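Kleinkram im Kinderzimmer – eine Kiste oder viele kleine?

Haushalt & Familie > Ordnung
Beiträge des Fragestellers: 66

gurkix_mama, 2018-07-17

Hallo zusammen, ich brauche mal euren Rat, weil ich beim Aufräumen langsam durchdrehe. Wir haben eine hellgrüne Kunststoffkiste, in die abends alles kommt, was auf Bett und Sofa herumfliegt. Spielessen, Radiergummis, Schnüre, einzelne Teile von irgendwas. Geht schnell, aber am nächsten Tag findet meine Tochter nichts wieder und kippt alles aus. Und dann landet auch noch Zeug darin, das ins Bad gehört – die Dose mit den Wattestäbchen zum Beispiel. Beim Spielessen ist es am schlimmsten, da fehlt ständig eine Hälfte.

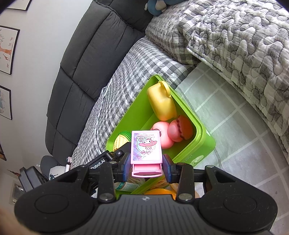
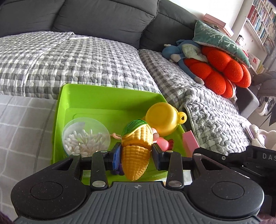

Die grüne Kiste auf dem Bett, einmal mit der rosa Radiergummi-Box und einmal mit dem Maiskolben

Meine Schwester schwört auf lauter kleine Dosen mit Deckel, ich fürchte aber, dass dann 3000 Dosen herumstehen und alle leer sind. Wie macht ihr das? Platz im Regal ist kaum noch, da stehen die Bücher.

Kirmont

Behalt die Kiste! Wir hatten auch mal das volle Programm mit Dosen und Etiketten, das hat bis November gehalten, danach lag wieder alles durcheinander (und ich hatte die Etiketten auch noch selbst gemalt, so viel dazu). Jetzt gibt es eine Kiste nur für Spielessen und eine für den Rest. Obst und Gemüse zum Auseinandernehmen stecken wir vor dem Wegräumen wieder zusammen, dann fehlt auch keine Hälfte. Radiergummis und Stifte kommen bei uns an den Schreibtisch, die haben im Spielzeug nichts verloren. Schnüre und Bänder in ein Stoffsäckchen, sonst hängt am Ende alles aneinander. Und Wattestäbchen würde ich sowieso ganz woanders hinstellen, bei uns stehen die oben im Badschrank.

trustarach

einfach die hälfte aussortieren, fertig

Kadlec_389

Schließe mich Kirmont an. Falls die Kiste unters Bett passt, würde ich sie dort hinschieben, dann ist das Regalproblem auch weg. Vorher messen – ich hab das damals nicht gemacht und durfte sie wieder umtauschen.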